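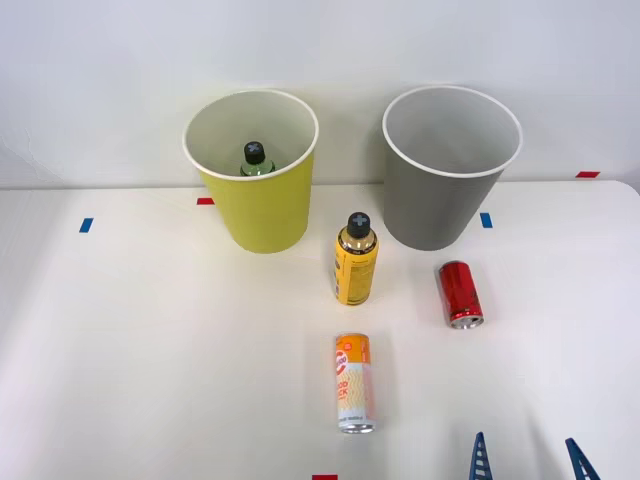 Sorting bench, two cups, a bottle and cans still to go.

Re: [home-automation] Any robot worth having for the recycling yet?

On Wednesday the Dunne branch wrote:
> We keep being asked if a machine can sort the bottles and cans
> at the Clarkwood hall. Budget would be 2,000 at the very most.
> Is it worth waiting, or should we buy more bins and forget it?

Buy the bins.

I have been following the Prumoneck tests and the short answer is that the arms can do part of the job on a clear table. A small bottle in the yellow cup is good going. Cans on their sides are harder, as the fingers have to come in at the right angle and a can will roll if it gets nudged. Your hall has carrier bags full of squashed cans and jars with the lids on, so you can't read much across from one to the other.

Standing things up helps a lot. A slim can on its end, well clear of the bottle behind it, is about as easy a pick as you could ask for.
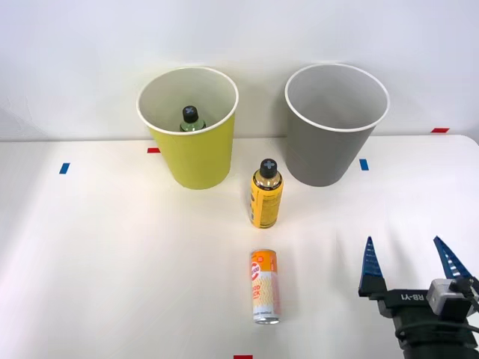 Photo: Prumoneck bench tests

The gripper there is marked RB-Y1. Bits of coloured tape on the table mark positions, and you would want something similar at Clarkwood - which means keeping one table for it, and I doubt the hall would agree.

On money, 2,000 won't get you a full arm with anything useful on the end. Betdale were offered a small second-hand one for 1,000 and turned it down, as it came with no software and they would have needed someone to look after it. I think they were right.

Speed is the other thing. Betdale clear 11 bags in a morning by hand with 3 people. I haven't seen a machine I would put up against that.

If anyone on the list has tried one on wet or sticky cans, please post how it went. I can't find much written up on it.

Moderator, Betdale branch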